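Über uns

Ferix nimmt Handarbeit so auf, dass Roboter daraus lernen können. Unsere Leute falten Kleidung, räumen Tische ab, sortieren Kleinteile und führen dabei handgehaltene Greifer mit Kamera. Die Aufnahmen gehen, geprüft und mit Begleitblatt versehen, an Hersteller und Forschungsgruppen, die damit ihre Steuerungen trainieren. Einen eigenen Roboter bauen wir nicht.

Gegründet wurde Ferix von Seung-woo Shin, der vorher in der Qualitätssicherung eines Textilbetriebs gearbeitet hat. Von dort stammt die Gewohnheit, jeden Arbeitsschritt schriftlich festzulegen, bevor jemand damit anfängt. Das Ergebnis ist unsere Hausnorm. Intern heißt sie Rirkis, und sie gilt für alle Aufnahmeplätze, auch für die bei Kunden.

Was in Rirkis steht

Die Hausnorm hat vier Teile: Arbeitsplatz, Gerät, Ausführung und Freigabe. Sie umfasst 100 Einzelregeln. Die meisten sind kurz und lassen sich am Platz mit Ja oder Nein beantworten. Regeln, bei denen zwei Prüfer regelmäßig zu verschiedenen Antworten kommen, werden umformuliert oder gestrichen.

Im Teil Arbeitsplatz geht es um Licht, Tischfläche und Laufwege. Die Beleuchtung bleibt während einer Serie unverändert. Auf dem Tisch liegt nur, was zur Aufgabe gehört. Wer gerade nicht aufnimmt, hält Abstand zum Tisch und greift nicht über die Arbeitsfläche.

Der Teil Gerät regelt die Handhabung der Greifer. Vor jeder Serie werden die Finger einmal ganz geöffnet und geschlossen, die Spitzen auf Abrieb geprüft und die Kameralinse abgewischt. Ein Greifer mit Spiel in der Führung wird ausgetauscht und nicht nachgestellt. Nachstellen darf nur die Werkstatt, und sie trägt es ins Gerätebuch ein.

Bei Textilien ist der Teil Ausführung am längsten. Ein Kleidungsstück liegt vor Beginn flach auf dem Tisch. Beide Greifer nähern sich von der Seite der aufnehmenden Person, gegriffen wird am Stoffrand, und die Finger drücken nicht stärker auf die Tischplatte, als zum Fassen nötig ist. Ein misslungener Griff wird wiederholt und nicht herausgeschnitten. Die Aufnahme bekommt dann den Vermerk »Korrektur«.

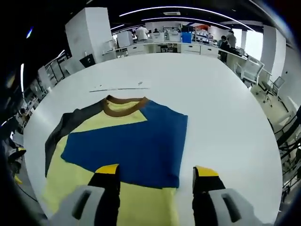

Für die Geschwindigkeit gibt es bei uns keine Vorgabe nach unten. Wer langsam faltet, faltet langsam. Akkord und Stückprämien sind ausgeschlossen, das steht auch in den Arbeitsverträgen. Nach längstens 45 Minuten am Greifer folgt eine Pause oder eine Tätigkeit ohne Gerät, etwa das Prüfen fremder Aufnahmen. Eigene Aufnahmen gibt bei uns niemand selbst frei.

Freigabe und Ausschuss

Jede Aufnahme wird von einer zweiten Person vollständig angesehen. Geprüft werden Anfangs- und Endlage des Gegenstands, die Sichtbarkeit der Fingerspitzen und die Angaben im Begleitblatt. In der letzten abgeschlossenen Textilreihe haben wir 2.351 Aufnahmen freigegeben. Ausschuss löschen wir nicht sofort. Er bleibt sechs Monate gesperrt liegen, damit sich ein Fehler zurückverfolgen lässt, der erst beim Kunden auffällt.

Personen im Raum

Die Kameras erfassen weit mehr als die Tischfläche. Deshalb arbeiten in unseren Aufnahmeräumen nur Personen, die schriftlich eingewilligt haben. Besucher werden vorher informiert und können verlangen, dass während ihres Aufenthalts nicht aufgenommen wird. Gesichter machen wir vor der Weitergabe unkenntlich. Gespräche werden nicht mitgeschnitten, die Mikrofone sind an allen Geräten abgeschaltet.

Schulung und Überarbeitung

Neue Kolleginnen und Kollegen lesen die Hausnorm am ersten Tag und arbeiten danach vier Tage neben einer erfahrenen Person. Was in dieser Zeit entsteht, wird nicht ausgeliefert. Vorkenntnisse in Robotik verlangen wir nicht. Eine ruhige Hand hilft.

Überarbeitet wird Rirkis einmal im Jahr, jeweils im Juni. Vorschläge kann jeder einreichen, der mit der Norm arbeitet, auch unsere Partner Ciltivine und Org, die eigene Plätze nach unseren Regeln betreiben. Abgelehnte Vorschläge werden mit Begründung im Anhang abgedruckt. Zuletzt kam auf diesem Weg die Regel hinzu, dass der Stoff jedes Kleidungsstücks im Begleitblatt genannt wird.

Kunden erhalten die gültige Fassung mit der ersten Lieferung. Andere Betriebe und Schulen können sie über das Kontaktformular anfordern. Sie darf übernommen und angepasst werden, solange die geänderten Regeln als solche gekennzeichnet sind.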